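Tasden votes to keep its hard rubbish day, just

1 September 2025

Tasden residents will go on dragging old couches to the kerb once a year, after a council survey found a narrow majority still want the annual hard rubbish collection and a rather larger number want everyone else to use it properly.

The survey closed in August with 973 responses, a record for the shire and 553 more than the one on the new logo. The question was simple enough: keep the single collection each May, or swap it for two booked pickups per household at a time of their choosing. Keeping May won by 100 votes. A handful of people wrote in a third option, which was to bring back the old tip and let them fossick in it.

Waste services manager Subira Ogola told last week's meeting that the result was clear, though she did not look like a woman who had been hoping for it. Booked pickups would have spread the work across the year. The May collection puts all of it into nine days, plus the fortnight beforehand when the piles start going out early, and the fortnight afterwards when the council goes round picking up whatever the trucks were not allowed to take.

"We ask for two cubic metres, neatly stacked," Ms Ogola said. "This year we had a pile on Celano Street with its own letterbox."

The letterbox was collected. So were 2,072 mattresses, a figure that caused some quiet arithmetic in the public gallery, given the shire's population. Council staff believe a good share of them came from over the boundary, where residents of Rostance have had to pay for mattress disposal for three years and have become keen evening drivers.

Rostance's council, asked for comment, said it encouraged all its residents to dispose of waste responsibly and locally.

Scrap metal was the one bright spot. Barbecues, bed frames, filing cabinets and a surprising number of exercise bikes brought in enough to cover the cost of the trucks' fuel, with a bit left over that has already been claimed by the footpaths budget. The metal would have fetched more if so much of it hadn't disappeared overnight, before the trucks came through. Opinion in the gallery was split on whether the people with utes and head torches are thieves or a free public service.

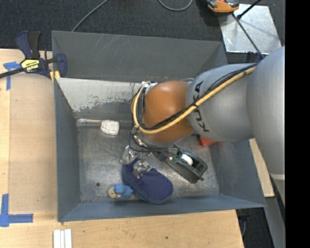 What changes next May

The collection stays, but with some new rules attached. Piles can go out no more than seven days early, down from the present arrangement, which is whenever you feel like it. Mattresses will be limited to two per address. Each household will get a sticker in the mail with its rates notice, and anything without a sticker stays where it is.

Councillors spent 40 minutes on the stickers. One wanted them bigger. Another asked what would stop a Rostance resident from peeling one off a Tasden fridge and putting it on a Rostance fridge, and was told the glue was very strong. A motion to have the stickers printed in the colours of the new logo was lost on the casting vote.

Paint, gas bottles, tyres and car batteries are still banned, as they were last year, when staff collected a trailer load of each. They can be dropped at the transfer station on Šimko Road free of charge any morning it's open. The station's hours are on the council website, under Recreation.

Fines for dumping outside the collection period will also go up, although Ms Ogola conceded that the shire had issued only three in the past year and that one was under appeal. The householder's position is that the piano was already there when they moved in.

The new rules go out for public comment until the end of the month. Submissions can be made online or in writing at the front counter, where there is a box for them next to the two armchairs. The armchairs are new to the building and are from Celano Street.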